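March - 2 min read
By the Grallden Notebook staff

Grallden library drops late fines, gets its cookbooks back

The Grallden Public Library stopped charging late fines in January, and the town has responded by returning things it had plainly given up for dead. In the first two months, 467 overdue items came back through the slot on Uysal Street. Of those, 57 had been missing long enough that the library had already bought new copies, so Grallden now owns three identical guides to keeping bees and no additional bees.

The old rate was a dime a day, capped at the price of the book. Last year it brought in $212, slightly less than the library spent on envelopes and stamps to ask for it. The board looked at those two numbers side by side at its fall meeting and voted to end the practice before the coffee was ready.

Most of what has come back is cookbooks. Slow cooker titles lead by a wide margin, followed by bread, followed by a single large work on French sauces that was checked out during a previous mayor's term and shows few signs of use. Next come test prep guides, whose borrowers have presumably passed or made their peace. 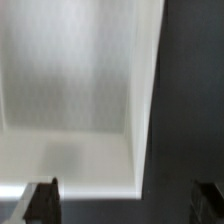

The rules are not entirely gone. Anything kept more than six weeks past its due date is treated as lost, and the borrower gets a bill for a replacement. Bring the item back and the bill disappears. Borrowing privileges are paused in the meantime, a penalty that a fair number of residents seem to have been serving voluntarily for years.

Old fines have been wiped too, so anyone who has been driving to the Rulen branch to avoid a conversation at the front desk can come home. Rulen, which is in a different county system, still charges 15 cents a day and says it has no plans to change. It does have better parking.

The one holdout is the Wuvico museum pass, which gets a family of four in free and has to be booked ahead. Late returns on the pass will still cost $5 a day - the library owns two of them, and the wait in summer can run past a month.

The slot on Uysal Street is open at all hours. It takes books, discs and magazines, up to a reasonable thickness. Board games go to the desk during opening hours, with all their pieces if possible. The library has 200 spare dice and would like to stop there.

Contact the newsroom | © Grallden Notebook | Back to top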